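This site uses cookies to remember your reading position. Accept | Manage settings

Reading time: 4 minutes

The Valuation

The instruction from Sovetbridge ran to one page. Contents of the upstairs room to be listed, described and valued for the estate. Perishables to be listed separately, at market price on the day. The form had been drawn up for warehouses, and the assessor had used it in houses before without trouble. She wrote 2020-02-09 in the top right box and her initials under it.

The bed was the largest item. Wood, wide, covered with a tan woven mat. She measured it twice and got the same figure both times. She checked the joint nearest the door for movement and found none. Under condition she wrote "sound."

The sister of the deceased stood in the doorway.

"She ate up here at the end," the sister said. "The stairs were too much. I brought things up on the plate and put the cloth down first."

"The cloth is a separate line," the assessor said.

"Put it on a separate line, then."

The plate was round, purple, with a thin rim. There was no maker's name that the assessor could find without turning it over, and it could not be turned over with food on it. She moved to the perishables form.
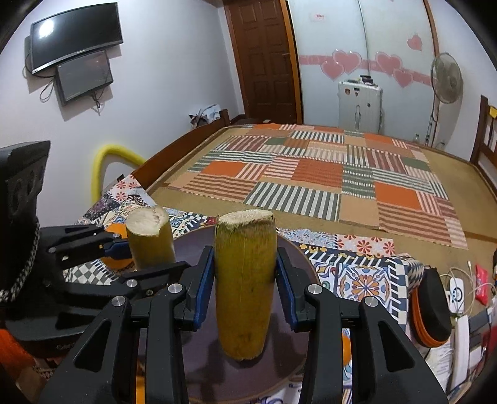 Qistina Chong
Fiction contributor

Line one of the perishables form asked for variety. The assessor looked at the cut produce, yellow going to green, and left the box blank. She could have asked. The form allowed "unspecified" and she preferred to use what the form allowed.

"You don't know what that is," the sister said.

"It doesn't affect the value."

"It did to her. She'd send it back down if I got the wrong one. Three flights if you count the turn."

The assessor did not count the turn. A turn was a landing, and a landing was part of the flight below it. She wrote "vegetable, cut" and went on to the price column. The Gumesico price sheet was folded inside her clipboard. It gave a rate by weight for whole goods and no rate for cut goods. The note at the foot of the sheet said that cut goods were to be entered at zero unless sealed.

She entered zero.

The sister came into the room and read the form over her arm. She read slowly and moved her lips at the numbers.

"Zero," she said.

"It's a rule for shops. A shop can't sell it once it's cut."

"Who said anything about selling it?"

The assessor turned to the second page, where the cloth belonged. Textiles had six boxes: type, fiber, length, width, pattern, condition. The box for pattern was the width of her thumb. The cloth had a checkerboard in green-gray and white, a blue medallion, tile shapes in cream and a dull red, and bands of black and white stripe dividing one part from the next. At one corner there was white with red flowers on it. She wrote "mixed."

"The flowers were a dress," the sister said. "Mine. I was nine. The checks were the kitchen curtain in Yeon, before the road went through. She kept every scrap and she wouldn't say what for."

"Is there a receipt for any of it?"

"For a curtain?"

"For the fabric. It would help with the date."

The sister sat down on the edge of the bed. The mat creaked and settled. She looked at the fruit for some time, then picked a tomato up, turned it to find the scar, and set it back where it had been.

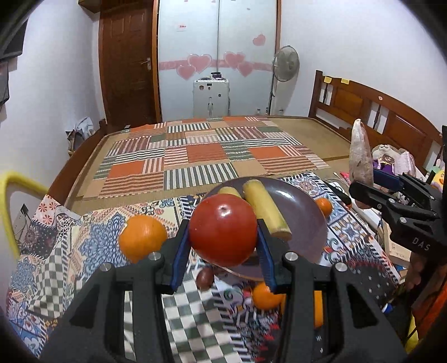

"She'd have paid four hundred for that dress if she'd had to buy it," the sister said. "In the money then. She made it out of a coat lining and told me it came from a shop. I believed that until I was 61."

The assessor wrote 400 in the margin in pencil. The margin was not part of the form. Marginal figures were not carried to the total, and the clerk at Sovetbridge would rub them out before filing. She knew this and pressed a little harder than usual.

"What have you got the bed at?"

"With the mat, 1,074."

"He'll want it. My nephew. He'll put it in the Nikico van and sell it before March." She ran her hand along the wood. "And the cloth?"

"Household textile, used. Three."

"Three hundred?"

"Three."

The sister nodded. She asked whether a person could buy a line off the list, and the assessor said that a beneficiary could, at the listed value, with the payment recorded on the back of page two. The sister went down to find her purse. Her steps were even as far as the landing, stopped there, and went on.

The assessor waited. The regulations did not say what she should do with the time. She checked her addition and found it correct. She took the perishables form and read line one again, and when the sister came back up with three coins in her palm the assessor had her pencil over the empty box.

"Variety," she said. "What did she call it?"

The sister told her. It was a word from Yeon and it had to be spelled out, letter by letter, and it ran over the end of the box and into the next one. The assessor took the coins, wrote the receipt on the back of page two, and asked if there was something in the house to carry the food down in, so that the cloth could be folded.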